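Wollholm Claeys 300 – Teclado sem fios para postos de trabalho partilhados

Setembro de 2022
Por Sandamali Bhuiyan, Departamento de Produto
71 partilhas | 3 comentários

O Claeys 300 é o teclado sem fios de perfil baixo da Wollholm destinado a escritórios, salas de formação e balcões de atendimento nos quais o mesmo equipamento é utilizado por várias pessoas ao longo do dia. Sucede ao modelo Claeys 200, cuja comercialização cessa com o esgotamento das existências, e mantém a compatibilidade com os recetores USB já instalados pelos clientes da gama anterior.

O produto é fornecido com disposição portuguesa (QWERTY, com tecla Ç dedicada), estando igualmente disponíveis, mediante encomenda, as disposições espanhola, francesa e internacional. As legendas são gravadas a laser e não podem ser alteradas após a expedição.

Ligação e emparelhamento

O teclado pode ser ligado por Bluetooth 5.0 ou através do recetor de 2,4 GHz incluído na embalagem. São admitidos até três computadores em memória, selecionáveis pelas teclas F1, F2 e F3 em combinação com a tecla Fn. A mudança de computador é indicada por um sinal luminoso junto à tecla de bloqueio de maiúsculas, que se mantém aceso durante dois segundos.

Para emparelhar um novo computador, deve premir-se a tecla correspondente até o sinal luminoso começar a piscar e selecionar «Claeys 300» na lista de dispositivos. Nos postos geridos centralmente, o emparelhamento pode ser bloqueado pelo administrador através do utilitário Emham – descarregável na área de cliente –, que permite ainda atribuir funções às quatro teclas programáveis situadas acima do bloco numérico.

O utilitário Emham está disponível para Windows 10 e Windows 11. Em macOS e Linux o teclado funciona com as funções de origem, não sendo possível reprogramar as teclas.

Alimentação

A bateria interna, de 3,000 mAh, é carregada por USB-C com o cabo fornecido. O teclado pode ser utilizado durante a carga. O nível da bateria é consultado com a combinação Fn + B e, nos computadores com o utilitário instalado, surge também na barra de tarefas. Quando não é utilizado durante dez minutos, o equipamento entra em modo de repouso e retoma o funcionamento com a pressão de qualquer tecla.

A substituição da bateria só deve ser efetuada nos centros de assistência da Wollholm.
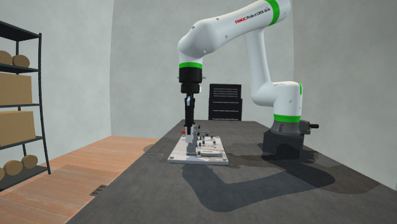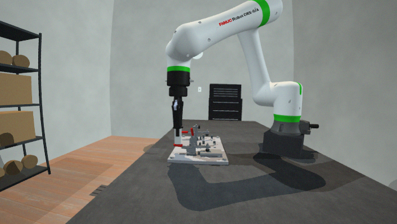
Imagens geradas por computador: braço FANUC Robot CRX-5iA.

Características técnicas

Referência: CL-300-PT
Tipo de tecla: tesoura, curso de 1,8 mm
Peso: 527 g, com bateria
Ligação: Bluetooth 5.0; recetor USB de 2,4 GHz
Carregamento: USB-C
Inclinação: duas posições
Cores: cinzento-grafite; branco
Conteúdo da embalagem: teclado, recetor, cabo USB-C de 1 m, guia de início rápido

Limpeza e conservação

A superfície do teclado admite a limpeza com toalhetes de álcool isopropílico até 70 %. Antes da limpeza, o interruptor lateral deve ser colocado na posição de desligado. Não devem ser utilizados produtos abrasivos, lixívia ou ar comprimido a menos de dez centímetros das teclas. O equipamento não é estanque e não deve ser passado por água.

As entidades que procedem à limpeza diária dos postos podem adquirir em separado a capa de silicone Wiltitdale, moldada para esta disposição de teclas. A capa reduz ligeiramente a sensação do curso e recomenda-se que seja experimentada pelos utilizadores antes de uma encomenda em quantidade.

Garantia e assistência

O Claeys 300 beneficia de garantia de três anos a contar da data da fatura. Encontram-se excluídos os danos causados por líquidos, a remoção das teclas com ferramentas não fornecidas pela Wollholm e o desgaste normal dos pés de borracha, que podem ser encomendados como peça de substituição com a referência CL-PB.

Os pedidos de assistência são apresentados na área de cliente, com indicação do número de série inscrito na base do equipamento. Para contratos com mais de 300 unidades, a Wollholm disponibiliza um serviço de troca antecipada – o teclado de substituição é expedido antes da receção do equipamento avariado.

Encomendas

O produto é vendido à unidade e em caixas de dez. Os preços para entidades públicas e estabelecimentos de ensino constam da tabela em vigor, facultada a pedido pelo departamento comercial. As disposições não portuguesas têm um prazo de entrega de quatro semanas e não são suscetíveis de devolução, salvo defeito de fabrico.

© Wollholm. Todos os direitos reservados. | Contactos | Voltar ao topo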